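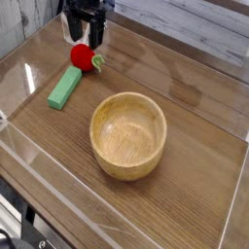
Elaheh Karimi has spent 3270 pounds on a robot arm that puts things in bowls, and she would like it known that she can also put things in bowls herself, for nothing. I went to see her at Undlow, the shared workshop where she rents a bench, expecting to be won over. On the table was a plain round wooden bowl, with a red plush apple and a mint-green block further back, and the black gripper pointing straight down at the apple. "The apple flatters it," she said. "It's soft. You can grab it badly and still get it."

Last updated: December

Print this page | E-mail this page

Karimi started the build, which she calls Nikik, after seeing a demonstration she did not believe. She still doesn't. "They showed the good run. I wanted to know how many bad ones came first, and the man changed the subject."

So she keeps a log. Out of 126 tries with the block last month, the arm got it into the bowl 46 times. I said that sounded poor. She said it was poor, and that she had been offered a slot at an open evening on the strength of it.

Kianoush Sadeghi, who has the next bench and wrote most of the control code, is more hopeful, though not by much. He blames the clear sheet over the tabletop. "It throws light everywhere. You move a lamp and it's a different table." Karimi wanted the sheet because it wipes clean, and the two of them have been arguing over it since the summer.

Could the code be taught to cope? Sadeghi thinks 1000 recorded runs might do it. Karimi has heard that figure before. "It was fewer in spring," she said. He didn't dispute this.

I asked what the arm was for, in the end. Her first idea was clearing up after her mother's lunches – her mother has bad wrists – but crockery is heavy and the fingers slip. Sadeghi would like to sell a kit. She laughed at that, then asked him what he would charge.

She is rebuilding the wrist joint next, with a stiffer bracket, and has told the workshop she won't show the thing in public until the block goes in nine times out of ten. Sadeghi would settle for seven.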